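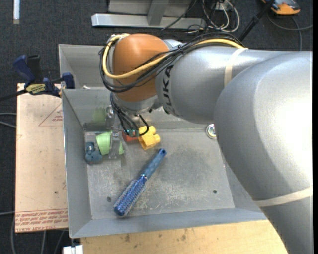 2015-11-12

3 min read

We use cookies to remember your settings and to see which pages get read. Carry on browsing and we'll take that as a yes.

Bin day, at last! I've been putting off the odds and ends sort since the Gillside boxes came over, and this morning I made a pot of tea and got on with it. There are 138 things on the list now, all tagged, and I'm keeping the old Stamer numbering even though it skips a whole run in the middle (please don't tidy it up, half my notes depend on it).

The grey metal bin is a good bit of kit for this. Plain grey floor, so a yellow block jumps straight out at you, studs and all. The walls do throw colours back, mind – there's a green smudge on the rear wall from the light green cup thing, and I'd like to try a duller finish before February if Umali can do us a price.

Notes on what's been in there:

The toy blocks, red and yellow, go down as separate entries. I had them as one lot before and it made a mess of the weights column.

The blue hairbrush is staying. I know it's been grumbled about, but it's a lovely awkward shape, round head and a mottled handle with a little hole in the end, and we've hardly anything else long and thin apart from the wooden spoons.

The dark blue-teal toy, the lobed one, I still haven't got a name for. It's down as "lobed toy" and that'll do until somebody has a better idea.

Weighed 26 items before lunch on the small scales, then the battery went. The spare is in the Madon tin with the fuses, or it was. Will finish the rest when I've bought another – and I want to redo the first 2 because I'd left the lid on the pan, which is a daft mistake and I've made it before.

Shelf labels still to print. Bigger type this time.

Get new workshop notes by email. Unsubscribe whenever you like.

Comments

Lobed toy gets my vote, leave it as it is.

Spare battery is in my drawer, sorry! Will drop it back after lunch.

Can we have the wooden spoons back when you're done? The kitchen's down to one.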